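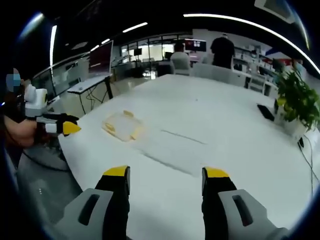

Refinishing a white-painted table: yellowing under waterborne poly

tabletop_mk
I have a long table in MDF and poplar, primed and painted white, and the clear coat is going yellow in patches. Schedule was as follows: Nilano stain-blocking primer, two coats; Mirklow satin enamel in white, two coats; Menon waterborne polyurethane, three coats. Sanded to 400 between clear coats. Applied in July in an unheated garage.

The patches are not at the joints and do not follow the grain of the poplar edging. They are worst toward the middle of the top. Under a desk lamp I can see them from the side but hardly at all from straight above. Is this tannin bleed, resin in the clear, or something in the paint?

sthomas
Tannin bleed is unlikely over MDF and poplar. Neither has much to give. It would also show first along the edging, where you have solid wood.

How long between the last coat of enamel and the first coat of poly? The can says recoat in a few hours, but that refers to recoating with the same enamel. A clear over the top is a separate question and the data sheet is usually silent on it.

tabletop_mk
Overnight. Maybe 14 hours. It was dry to the touch and powdered when sanded.

sthomas
Powdering tells you the surface is ready. It says little about the film underneath. I would leave a white enamel two weeks before any clear.

Gable_End
Disagree with the two weeks. I spray this kind of job for a living and top the same day when both products are waterborne. Yellowing over white is nearly always one of two things. Either the enamel is a waterborne alkyd, which yellows all by itself in low light, or the poly is an oil-modified waterborne, which starts amber and gets more so. Cure time affects adhesion and print. It does not change color.

Post the product numbers from both cans.

tabletop_mk
Enamel is Mirklow 262. The poly can says Menon 700 Clear Satin. Nothing on either label about alkyd that I can find.

Gable_End
Look at the cleanup and cure section of the enamel's data sheet. If it mentions a full cure of 30 days and warns about yellowing in areas without daylight, it is an alkyd whatever the front says.

tabletop_mk
Found it, page 2, small type: "may discolor in areas receiving little natural light." Full cure 30 days.

Gable_End
There you go.

sthomas
That explains an even shift. It does not explain patches in the middle of the top. Was anything left sitting on the table while it cured? A covered area of alkyd will darken relative to the exposed area.

tabletop_mk
Yes. I put a folded moving blanket on it after four days and stacked chair parts on that. The blanket stayed three weeks. I went out just now and measured, and the worst patch is close to the size of the folded blanket, though one edge runs past where I remember it being.

Ullel_Joinery
Then before you strip anything, put the table by a window. Dark yellowing in alkyds is partly reversible. I have had cabinet doors come back most of the way in a couple of weeks of indirect daylight. Cover half of one patch with foil so you have a reference.

Gable_End
Agree with the foil test. Costs nothing.

sthomas
Agree also, with one caution. If the blanket was rubber-backed or had been washed with softener, you may have plasticizer or residue in the clear coat, and light will do nothing for that. Wipe a small area with mineral spirits on a white rag first. Color on the rag means contamination.

And I still hold that 14 hours was short. A clear laid over a soft alkyd will show it later as fine cracking, usually in the first heating season.

Gable_End
I have not seen that with a waterborne clear at three thin coats. With solvent lacquer, sure.

sthomas
I have seen it twice, both on tabletops, both with the clear applied by brush. Film thickness was probably higher than yours off a gun.

tabletop_mk
Mine was a foam roller, so somewhere in between. Rag came up clean. Foil is on, table is beside the north window.

If I end up repainting, what should replace the enamel?

Ullel_Joinery
A pure acrylic trim enamel, or a pigmented waterborne lacquer with its own matching clear. On a plain white top I would skip the clear entirely and use a harder pigmented coat. One less film to worry about, and repairs are easier.

Gable_End
Second the pigmented lacquer. Scuff the existing finish with 320, bonding primer, then color. No need to strip unless something is lifting.

tabletop_mk
Nine days in. Foil off. The uncovered half is visibly whiter than the covered half, but still a shade off the table edge. Putting the foil back and leaving it.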